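Spectacle case scheme opens at Jamard Library

Readers who have mislaid a spectacle case may now collect a replacement from the Jamard Library, which launched its reuse scheme on Friday, July 29, 2022. Rigid cases in sound condition are accepted at the enquiry desk and offered free of charge to any member of the public.

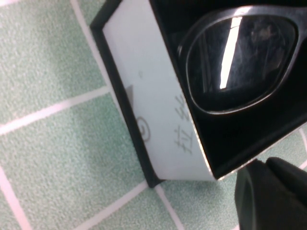 The scheme is run jointly by the library and the Thampi Eye Clinic. Mr Dinesh Reddy, the librarian, said that 800 cases had been handed in since March, many of them from households where glasses had been replaced and the old case kept in a drawer.

Each case is opened and checked before it is put out. Staff look at the hinge, the lining and the outer rim.

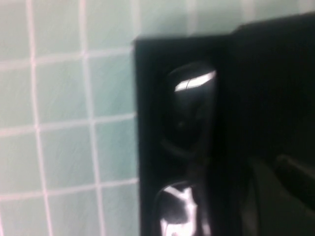 Cases with a cracked lid or a torn lining are returned to the donor or, where the donor agrees, sent for recycling. Names and other writing on the outside are left as they are - the library does not use solvents on printed surfaces.
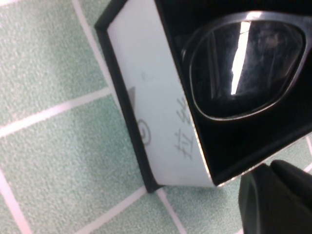

An open case with a black lining and handwritten characters on its white side.

Ms Pavithra Suvarna of the clinic advised readers to try their glasses in a case before taking it away. The lid should close without pressing on the frames, and the lenses should not rub against the base.
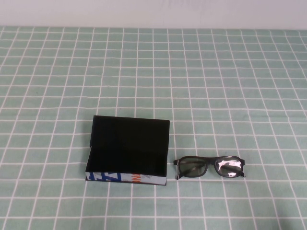 Spectacles themselves cannot be accepted at the library and should be taken to the clinic reception. No more than 2 cases may be collected per visit.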